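About Nikau

Nikau is a shared workshop with 40 members and one long-running argument: is a robot any use in an ordinary home? Huguette Fortin started the place because she doubted it, and she hasn't come round yet.

Our main build is called Brosodon. It is meant to clear a table after a meal and wipe it down. We try everything in simulation first, as a mistake there costs an evening and a mistake on the bench costs money. We don't take a good run on screen as proof of much. Cutlery is the part we argue over most, knives especially.
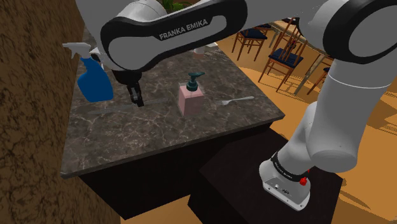 A routine has to get through 300 simulated tries before we'll talk about building anything for it. Almost 100 of our ideas have been dropped at that stage, including several that looked very clever on paper.

We don't sell robots and we don't promise dates. If you've seen a video of a machine doing the washing-up and wondered what was left out, you'd fit in. Members meet from 3 in the afternoon. Bring your own mug and wash it yourself.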